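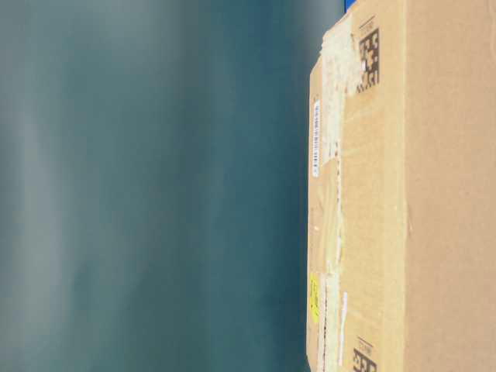 Shipping box on end, matrix codes and old tape along the seam. Dundier bench hall, Hinthorpe.

Visit notes, Hinthorpe open day, 2024-11-17

Typing this up on the train so forgive the state of it. Went over to Hinthorpe for the Willmont open day - the one on good practice for robot benches, mostly two-arm work and mostly unpacking and packing. Talks in the morning, walk round the Dundier hall after lunch, a discussion at the end that ran long. I had two hours in the hall and could have used four.

Main thing I wanted was the house rules. Willmont and Dundier share one set now, a stapled booklet, 48 pages, and they let visitors take a copy. Half of it is forms. The rest is good and plain and I'd steal most of it.

Getting there: use the east gate. The map on the signup page still shows the old one and I lost twenty minutes walking the fence. Sign in, shoe covers, badge. Phones allowed in the talks, in the hall only behind the yellow line.

Morning

First talk was on what they call the box rule. Any carton that goes on a bench gets its codes read before and after the work, and both reads go in the log. If a code was fine before and can't be read after, that's a damage entry even if nothing else is wrong with the box. Strict, but I see why. Returns cartons live or die by the codes. Second part of the rule is about old labels: leave them on. People kept pulling them off to make the box look nice and then the trials came out easier than real life. So half-stripped tape, torn paper, leftover stickers, all stays.

Somebody asked about swapping in fresh boxes for every run. Answer was no, a box is used till the flaps give up, and its number of uses is written in the log. I liked that a lot. We throw ours out after one go and then wonder why the warehouse trial looks nothing like the bench.

Second talk, force limits. Too many slides. The short of it is that the limit belongs to the task and not to the arm. Tape work has its own sheet, flap work has its own sheet, and you don't carry a number from one to the other without a sign off. They showed the sign off form for longer than they showed the numbers. Coffee was cold by then.

Third was Crichton on logging. Best of the three for me. They keep every run, good and bad, and the bad ones have to carry a reason from a fixed list. The list used to be long and everyone picked "other". Now it's short and "other" needs a full sentence. In April they went back over 900 old runs to relabel them and ended up throwing out 485, most for missing start notes. More than half! That got a bit of a murmur. Their point was that the rule about start notes existed the whole time, it just wasn't checked, so now the bench software won't start without one.

The hall

Long room, benches down both sides, visitors in small groups. No talking to the person at the bench during a run. Good rule, and people did mostly keep to it.

Our group spent longest at the tape bench. The task is just opening a taped carton, no blade. Blades are out completely for two-arm work under the house rules, no exceptions, not even the guarded kind. So it's all peeling. One gripper on each side of the lifted bit of tape and they have to agree on who has it.
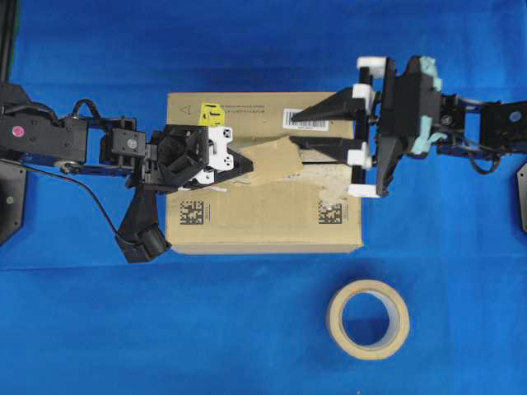

Tape bench, both grippers at the seam. Codes on the lower flap stay clear of the work.

Rules for this bench, copied off the booklet as fast as I could:

Cloth down first, plain color, and nothing on it that isn't listed on the start note.
Box goes seam across, codes facing up.
One arm leads. Write down which before starting.
Fingertips don't cross over each other above the lid.
If the tape tears, stop and log it, then carry on from the torn end. Do not reset to a fresh strip.
Markers on the arms and grippers checked at the start of every session. A lifted marker means the session is void from the last good check.
Hands stay off the cloth until both arms are parked.

The torn tape rule got the most questions. A few people felt it makes the results look worse than they should. Maybe. But tape tears, thats the job. If you reset each time you're measuring something else. I'm with Dundier on this one.

The one I'd push back on is the marker check. Voiding everything back to the last good check is fine on a short session, on a long one you could lose a whole afternoon to one bit of curled sticker. I asked if they'd thought about a mid session check and was told it's going in the next revision. So that might be sorted.

Also asked about padding on grippers. Allowed, has to be noted, and has to be the same for the whole set of runs. Makes sense - softer contact, different result. We have never once written down what we padded with. Adding that to our sheet tommorow.

End session

Went on a while. A lot of it was whether small shops can keep up with this much paperwork. Willmont says the start note takes under a minute once you're used to it. Crichton says theirs took longer and they cut it down twice. Someone wanted a version with only the safety parts, and the reply was that the safety parts and the logging parts lean on each other so they don't want to split them. Not sure I buy that. A shop with one bench needs the blade rule and the hands rule today and can do the rest later.

No real agreement on who signs off when the lead operator is also the author of the task sheet. Parked for next time.

For us, then:
- code read before and after, start with the returns cartons
- keep boxes in use, write the count on the log
- short failure list, sentence for "other"
- which arm leads, on the start note
- padding noted
- blades out of the two-arm bench now, don't wait for the rest

Booklet is on the shelf by the kettle, please don't take it home. Slides are supposed to be sent round to everyone who signed in. Nothing yet. Lunch was sandwiches, fine, get there early for the good ones.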